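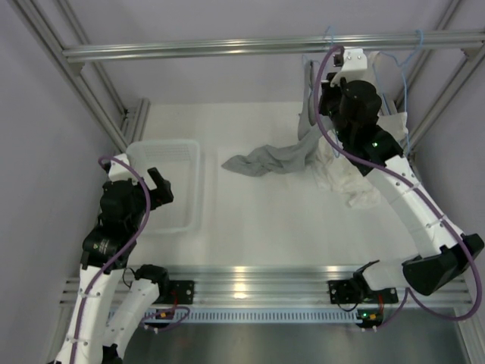 **Ticket 214 – right arm stalls near rail, cell 8 (Laseck)**
Opened by: Rehema Kimaro
Sep 8, 2019
Priority: high, arm locked out till we know more

Right arm faults out on the lift toward the rail. Wrist joint goes over current, controller drops to hold, gripper stays up there. Left arm no faults at all. First thought was fabric snagging on a hanger, but it does it on a dry run with no grasp too. So now looking at the cable. The purple one makes a tight bend right beside the white bracket at the wrist, then crosses over the broad link and hangs in a big loop at lower right before it goes back to the base. Don't like that bend.

**Tried so far**

- Power cycle, both arms. Came back, faulted again on run 28.
- Re-homed right arm. No change
- Swapped the gripper for the spare from Gadura. Same fault, same height.
- Dropped speed to 85 percent. Took longer to fault, still faulted
- Wiggled the connector at the board with power on – Emmanuel K. says don't do that again. Noted.

**Log snip**

```
R_WRIST overcurrent
R_WRIST hold
comm retry x8
R_GRIP no response
```

Comm retries come AFTER the overcurrent every time, which makes me think the joint is pulling on the cable and not the other way round. Could be wrong.

**Safety**

On the last fault Wycliffe reached in to get a cloth while the arm was in hold. Arm sagged onto his forearm when hold timed out. No injury, bit of a red mark, reported to Mushi. Hold is not a safe state on these!! Cut power and support the link by hand before reaching in. Door sign going up today.

**Update, Emmanuel Kirui**

Had the same thing on the Skarbridge cell in August. Was the wrist cable, conductor half broken inside teh jacket, looked fine from outside. Replace it, dont tape it. Leave more slack at the bracket and tie it down lower on the link.

**Next**

- New wrist cable orderd, Somtochukwu has the part number
- Continuity check on the old one while flexing it, power off
- Hold timeout – ask El Sherbiny if it can be disabled or if we need a brake

Status: open, waiting on part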